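Best way to start a neighborhood cooking-show watch club?

Posted in Community & Local Life by povine_porchlight

Hi all! I moved to the Povine side of town in July and I am completely smitten with the place. We have a bakery you can smell from two streets over, a library branch with a real basement meeting room, and a block full of people who wave at you. What we don't have (as far as I can find) is anything regular to do on a weeknight that isn't a bar or a gym.

So here's my idea. I want to start a watch club for food shows, the animated ones and the competition ones and the slow travel ones where somebody spends twenty minutes on a single dumpling. We'd watch an episode or two, then eat something connected to it. I've talked to people on my street and I think I could get around 80 people on an email list, though obviously only a fraction would turn up on any given night.

My trouble is where to begin. Do I book the library room first, or try it in my living room? Do I need permission to show a streaming series to a group? And does everybody cook, or do I cook, or do we order from Demirtaş and split the bill? I would love to hear from anyone who has done something like this, even if it was for movies or books. Thank you!!

rakari_row

Oh, I love this so much. We did something close to it over on Rakari Row, except ours was old detective series and soup, and it ran for 4 winters before our host moved away. I still miss it.

Start in your living room. A borrowed room sounds more official, but then you're setting out chairs and hunting for the light switches, and people sit in rows and don't talk. At home they end up on the floor next to someone they've never met, and by the second episode they're arguing about whether the judge was fair. That's the good part! Keep the first one small, maybe eight people, and move to the library once your couch gives up.

On permission: a private get-together at home with friends is generally treated very differently from a showing in a public room. Once you're in the library, ask the branch staff. Many libraries pay for a license that covers certain films, but it may not cover the series you want, and the terms of your streaming account matter too. Our branch had a printed list behind the desk. Ask before you announce anything, so you don't have to take it back.

For the food, we rotated. One household made the main thing and everyone else brought bread or fruit or drinks. Please write down who is allergic to what on the very first night. We forgot, and had a scramble over a walnut cake.

One more thing — pick the whole first season in advance and put it on a sheet of paper by the door. People will forgive a dull episode if they know the noodle one is coming up in two weeks.

bluepan239

just order from Demirtaş, the mixed platter feeds a crowd and then nobody has dishes. also subtitles on, always, people chew loud

virent_view

Great thread, and I'm jumping in because I help with a similar night at the Virent community hall. I agree with nearly everything rakari_row said, but I'd argue for a potluck from the beginning. When one household cooks, the same few confident people keep signing up, and the shy cooks never get a turn. Our best dish last year was a potato pancake from a man who told us he only knew how to make one thing. He has since learned two more!

We also keep each evening to 3 parts: the episode, the food, then a half hour where anyone can talk about what they'd like to try making at home. I bring index cards and people trade recipes. It gets very loud and I wouldn't change it.

Your email list is wonderful, but do put a paper notice up at the bakery as well. Half of our regulars came from a flyer, and several of them don't use email at all.
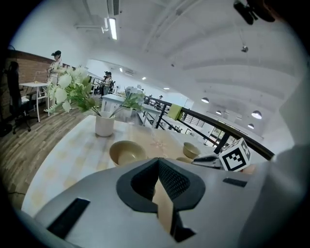 How long should one evening last?

Two and a half hours suits most groups on a weeknight. Start at 6:30, press play by 6:45, and serve the food as soon as the first episode ends. Anyone with an early morning can slip out after eating, and the talkers can stay until nine.

povine_porchlight

These are fantastic, thank you! I'm going with the living room first, potluck style, with the Demirtaş platter as my backup if everybody brings dessert. I'll stop by the library about the license before I promise anyone a big screen. And yes, subtitles on.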